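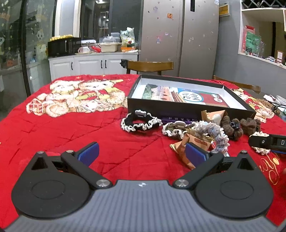 Wie schnell erscheint eine Polizeimeldung in Cletavero, nachdem die Pressestelle sie verschickt hat?
In der Grundeinstellung fragt das Programm die Quellen alle 4 Minuten ab, und so lange kann es im ungünstigen Fall dauern.

4 Meldungen von Polizei und Feuerwehr einrichten

Dieser Abschnitt ist für Lokalredaktionen gedacht, die Cletavero auf dem eigenen Server betreiben. Für die Schritte 1 bis 5 braucht man die Rolle «Redaktionsleitung». Wer nur die Rolle «Dienst» hat, sieht das Menü Quellen, kann dort aber nichts speichern.

4.1 Quelle anlegen

1. Öffnen Sie Einstellungen > Quellen > Neue Quelle.
2. Wählen Sie die Art der Quelle: Postfach, Feed oder Handeingabe. Pressestellen, die nur per E-Mail arbeiten, werden immer als Postfach angelegt.
3. Tragen Sie die Absenderadresse genau so ein, wie sie in der letzten Mitteilung steht. Platzhalter sind an dieser Stelle nicht erlaubt.
4. Geben Sie das Gebiet ein. Mehrere Gemeinden trennt man mit Strichpunkt.
5. Klicken Sie auf Prüfen und danach auf Speichern. Die Quelle hat jetzt den Zustand «wartend», bis die erste Meldung eingegangen ist.

Hinweis: Pro Server sind höchstens 100 Quellen möglich. Gelöschte Quellen zählen bis zum nächsten Neustart mit.

4.2 Dringlichkeit festlegen

Jede Meldung bekommt eine Stufe. Stufe 1 geht sofort an alle Geräte im Dienst, auch in der Nacht. Stufe 2 wird nur am Bildschirm angezeigt, Stufe 3 wandert ohne Ton in die Liste.

1. Öffnen Sie die Quelle und wechseln Sie in das Register Stichwörter.
2. Ordnen Sie die Stichwörter einer Stufe zu. Mitgeliefert ist eine deutsche Liste mit 367 Einträgen, zum Beispiel «Schusswaffe», «vermisst» oder «Strassensperrung».
3. Stellen Sie ein, wer benachrichtigt wird. In der Redaktion Patholm sind das der Spätdienst (Habibur Miah) und als Vertretung Fulvio Fontana.
4. Senden Sie mit Testmeldung eine Probe. Die Probe trägt im Titel das Wort TEST und wird nicht archiviert.

Achtung: Schreiben Sie allgemeine Wörter wie «Einsatz» oder «Polizei» nicht in die Stufe 1. Sonst klingelt das Telefon bei jedem gestohlenen Fahrrad.

4.3 Sperre vor der Veröffentlichung

Meldungen aus Postfächern sind nach dem Eingang gesperrt. Sie müssen von einer Person geöffnet und bestätigt werden - eine automatische Veröffentlichung ist nicht vorgesehen, auch nicht bei Stufe 1.

1. Öffnen Sie die Meldung und lesen Sie den Originaltext im rechten Feld.
2. Prüfen Sie, ob Namen, Hausnummern oder Kennzeichen enthalten sind. Das Programm markiert sie gelb, findet aber nicht alle.
3. Füllen Sie das Feld Bestätigt durch aus. Ein Telefonat mit der Pressestelle wird mit Uhrzeit eingetragen.
4. Klicken Sie auf Freigeben.

Achtung: Bei einer laufenden Lage, zum Beispiel wenn eine Person sich in einem Haus verschanzt hat, setzen Sie das Häkchen Standort verbergen. Die Karte zeigt dann nur die Gemeinde. Das Häkchen wirkt nicht rückwirkend auf Karten, welche bereits in den sozialen Netzen geteilt wurden.

4.4 Wenn keine Meldungen ankommen

Fehler 1047: Das Postfach ist voll oder das Passwort abgelaufen. Melden Sie sich einmal direkt im Postfach an und wiederholen Sie danach Schritt 5 aus 4.1.

Zustand «wartend» bleibt bestehen: Die Pressestelle benutzt wahrscheinlich eine neue Adresse. Vergleichen Sie den Absender Buchstabe für Buchstabe.

Doppelte Meldungen: Dieselbe Pressestelle ist als Postfach und als Feed angelegt. Deaktivieren Sie den Feed.

Stand dieses Abschnitts: 16. Februar 2024. Bearbeitung: Mingxuan Luo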